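Marulanda Packing Room Improvement Project
Interim Progress Report to the Clodonden Fund
Reporting period: February to August

1. Purpose of this report

This report sets out the progress made by Marulanda on the refurbishment of its packing room, as required under the terms of the grant awarded by the Clodonden Fund. It covers work completed during the period, expenditure against the agreed headings, matters that have caused delay, and the work that remains before the project closes. It should be read together with the original application and the revised schedule submitted in March.

2. Background

Marulanda packs and dispatches classroom science materials to schools across the region. Before the grant, all packing was done on folding tables in a shared storage area. Goods were carried by hand from the shelves to the tables and from the tables to the loading door. Staff reported sore backs and frequent interruptions, and orders were sometimes set down in the wrong place and sent out late.

The Fund agreed to support the move to a dedicated room, the purchase of fixed tables and a tabletop conveyor, and a simpler way of laying out and checking each order. The project was given the working name Prumimeo, which is used in the remainder of this report.

3. Work completed

3.1 The room
The dedicated room was handed over in April, two weeks later than planned. The floor was cleaned and sealed, and the lighting over the packing positions was replaced. The old shelving was moved to the long wall and relabeled. One section of shelving was found to be unsafe and has been removed; its contents are held in the main store until a replacement is delivered.

3.2 Tables
The new tables were delivered by Brasulix and assembled on site. All are now set at the same height, which had been a particular request from the packing staff. One tabletop arrived with a damaged corner and was exchanged by the supplier at no charge.

3.3 Conveyor
Installation of the conveyor took longer than any other item. The first position chosen for it left too little space at the near end for a carton to be opened flat, and the unit was moved after a short trial. It now crosses the table at an angle, leaving a clear working area in front of it. Staff have asked that this position be kept — at least until the end of the project — and management has agreed.

3.4 Packing method
Each order is now laid out on the table before it is placed in its carton. A sheet of white paper is used to mark the laying-out area, so that small items are easier to see and less likely to be left behind. Cartons stand to the right of the sheet. The order list is checked once when the items are on the paper and again before the carton is closed. The written instructions have been shortened from 11 pages to two and a copy is kept at every position.

The conveyor has a dark green belt with a silver aluminum rail along its side. The end bracket and its bolts are on the weekly inspection list, together with the belt surface.
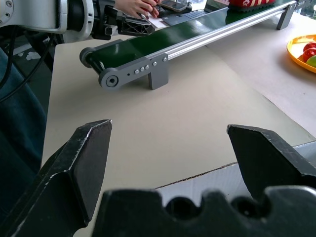
4. Results to date

In the final month of the period, 47 orders were packed in the new room as part of the trial. Nine required some correction at the second check, in most cases because an item had been taken from the wrong shelf. All were corrected before dispatch. Comparable records were not kept under the previous arrangement, and Marulanda therefore makes no claim at this stage as to the size of the improvement. A full log is now being maintained and will be included in the final report.

5. Expenditure

Spending on tables and lighting was within budget. Spending on the conveyor was slightly over, owing to the cost of moving it, and the difference has been met from the contingency line. The sum set aside for shelving has not yet been used. No change to the total grant is requested.

6. Matters for the Fund's attention

The replacement shelving remains on order, and the supplier has changed the delivery date once already. Should it change again, Marulanda will seek approval to purchase from a different source within the same budget heading.

The Fund is also asked to note that training for part-time staff has been moved to the next period. Those concerned continue to work in the main store in the meantime.

7. Next period

Work planned for the next period consists of fitting the shelving, completing staff training, and moving all remaining orders into the new room. The draft final report will be submitted with the closing statement of accounts.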